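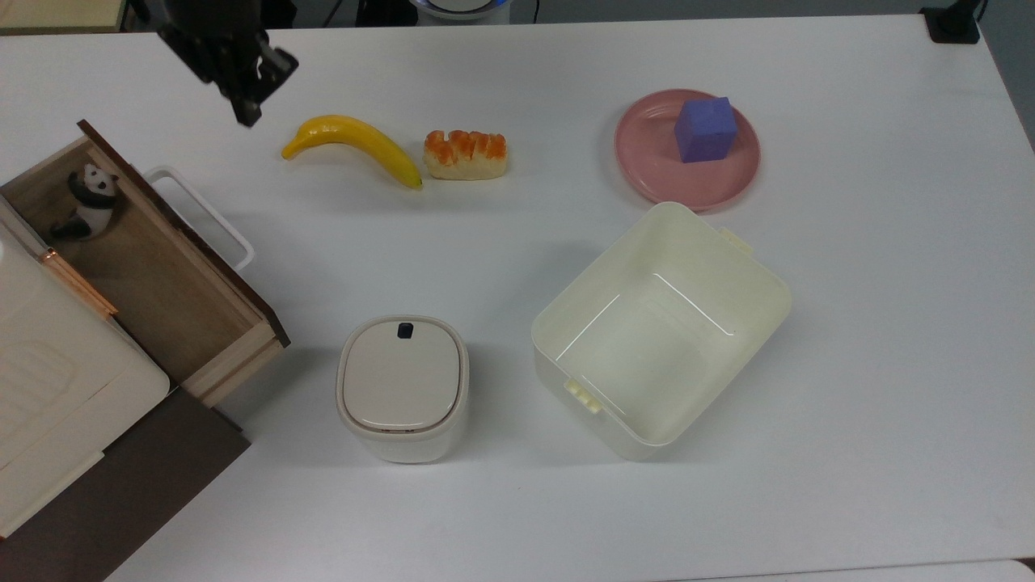

Our project asked whether students who read a plot summary before seeing a play remember more of it than those who go in cold. The play was Partington, a three-act family tragedy by Leonie Sheehan, and the summary was our own, as no study guide to it exists and we soon learned why. Act two is mostly an argument about a will. Isla Prendergast proposed that a good summary should be like a banana next to a glazed bread roll - plain, and easy to tell from the richer thing beside it. Our first draft ran to over 24 pages and was all glaze.

We had 26 readers, split evenly. Both groups took the same short quiz in May. The summary group did better on names and worse on who had wronged whom, which in this play is the plot. Ebony Ruawai thinks our wording of the will scene misled them. I wrote the will scene, so I have put her view in the appendix.

A second trial would need a shorter play, or hardier readers.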